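**Kullelthorpe, 23 Oct 2019**

# Dish room staff at Hedlund trade night shifts for training work

Staff in the dish room at Hedlund, the catering company that supplies meals to child care centres across Kullelthorpe, have started spending part of each week teaching machines to handle cups and plates.

The company washes, sorts and racks tableware for 165 rooms in the region. Until June that work was done entirely by hand, with a late shift that often ran past midnight. Two robot arms now do part of the racking, and the late shift has been cut to three nights a week.

Natália Hrnčiar, who manages the dish room, said the number of people on the payroll has stayed at 19. What has changed is the hours and what fills them.

"We told everyone in the spring that we wouldn't be letting people go over this, and we haven't," she said. "Some of them have lost the night premium, though, and that's real money. We're still talking about it."

The arms run on a system called Fliler. It learns from recordings of people doing the job. A worker holds a gripper with a camera mounted on it, picks up a cup or plate with the gripper, sets it down where it belongs, and starts again. The recordings are then used to train the arms. Hedlund's staff make the recordings themselves, in blocks of up to 30 minutes, at tables in what used to be the linen storage room.

Colleen Beaulieu has worked in the dish room for 17 years and was one of the first to sign up. She said the grippers felt clumsy for the first week or so.

"You know how to pick up a cup. You've done it your whole life. Then you have to do it with two stiff fingers and you feel like a toddler," she said. "My wrists were sore, but a different sore than from the sprayer."

Beaulieu now spends two mornings a week recording and the rest of her time on the line. She checks what the arms have racked and pulls anything that has been set down crooked. She said plates go well. Small cups are slower, and stacked bowls are still done by hand because the arms tend to lift two at once.

The recordings use the same sort of items children eat and drink from, including coloured tumblers with cartoon characters on the side. Trays and wire racks are set out on the table, and the layout is changed between sessions so the system doesn't learn only one arrangement.

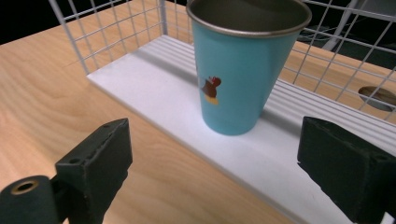

Recording is paid at the same rate as line work. Several workers have asked for a higher one, arguing that they are passing on a skill the company will keep using after they leave. Hrnčiar said she has taken that request to the owners and expects an answer before the new year.

There are also questions about the cameras. They are pointed at the table, but staff asked for it in writing that the footage would not be used to measure how fast anyone works. Hedlund agreed to that in the summer, and the notice is posted beside the time clock.

Workers can refuse recording shifts, and four have. They remain on the line full time.

A second pair of arms had been planned for the pot wash, but that has been put off. Hrnčiar said the floor drains there need replacing first, and that she would like to see the small cups sorted out before taking on anything heavier.

Mella, a smaller caterer on the east side of town, sent three of its kitchen staff to look at the setup last week. It has not said whether it plans to buy one.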